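Home | Products | Downloads | Support | Contact

Section 4. Setting up a town profile

This section covers the housing and population page of a Fleltulis town profile. It assumes that you have already installed the program and signed in with an editor account. If you only have a reader account, ask your site administrator to change it before you start.

A town profile holds figures for one municipality only. Hamlets and outlying farms belong to the municipality that administers them and should not be given a profile of their own.

4.1 Before you start

Have the following to hand:

- the official name of the town, with its accents
- the town code used by your national statistics office
- the area in square kilometres
- the latest housing table, with its year

Caution: Do not mix years. A housing count from one census and a population from another will be accepted by the program, but the densities on the finished page will be wrong and no warning is shown.

4.2 Creating the profile

1. Open the Places menu and choose New Town.
2. Type the official name. Accents can be pasted in or picked from the character list.
3. Enter the town code. Leading zeros must be kept.
4. Choose the district from the list. If the district is missing, close the form and add it first (see Section 3).
5. Enter the area. Use a full stop for the decimal, even if your computer is set to use a comma.
6. Press Save. The profile now appears in the list with the status Draft.

Note: The name can be changed later but the town code can't. If you have saved the wrong code, delete the draft and begin again.

4.3 Entering housing figures

1. Open the draft and select the Housing tab.
2. Enter the year of the figures in the first box.
3. Enter the total number of dwellings.
4. Enter main homes, second homes and vacant homes in the three boxes below the total.
5. Press Check. The three boxes must add up to the total. If they don't, the total turns red and the page can't be published.

For example, a town with 185 main homes and 115 second homes, with none vacant, has a total of 300. The vacant box must still contain a zero. A blank box is read as "not known" and the Check button will stay grey.

Some older tables count holiday lets separately. Add these to second homes and say so in the Remarks box, so that the next editor doesn't count them twice.
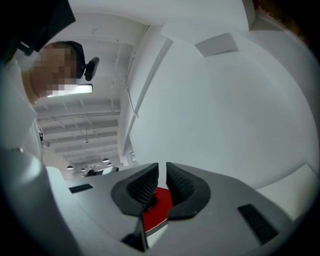
Housing density is worked out from the total and the area, and you can't type over it. If the density looks wrong, go back to the area first. Hectares entered as square kilometres are the usual cause, and a town of 600 hectares should be entered as 6.

4.4 Adding the charts

1. Select the Charts tab.
2. Tick the charts you want. Up to 4 can be shown on a page.
3. Drag them into order. The top one is also used on the district page.
4. Choose the comparison: district, region or none.
5. Press Preview.

Note: A chart over time needs at least two years of figures. With only one year the chart is left off the page – the tick stays in the box, and the chart will come back by itself when a second year is entered.

Caution: In very small towns a chart of vacant homes can point to a single house. Check your local rules on publishing small counts before you tick this one.

4.5 Bringing in figures from Melonex

Towns held in a Melonex file can be brought in together.

1. In Melonex, export the table as plain text with tabs between the columns.
2. In Fleltulis, open the Places menu and choose Import.
3. Match each column to a box. Columns you don't need can be left as Ignore.
4. Press Test. Rows with errors are listed with their row number.
5. Correct the errors in Melonex, export again, and repeat the test until the list is empty.
6. Press Import.

Imported towns are saved as drafts, even if a published page already exists under the same code. The published page stays as it is until you open the draft and press Replace.

4.6 Publishing

1. Open the draft and press Check All.
2. Fill in the Source box with the name of the table and the office that issued it.
3. Press Publish. The page can take a few minutes to appear.

To take a page down, open it and press Withdraw. The figures are kept and the status goes back to Draft.

Section text by Anong Khunthong, checked by Junpei Ebihara. Last changed 3/21/21.

Section 5 deals with population by age group.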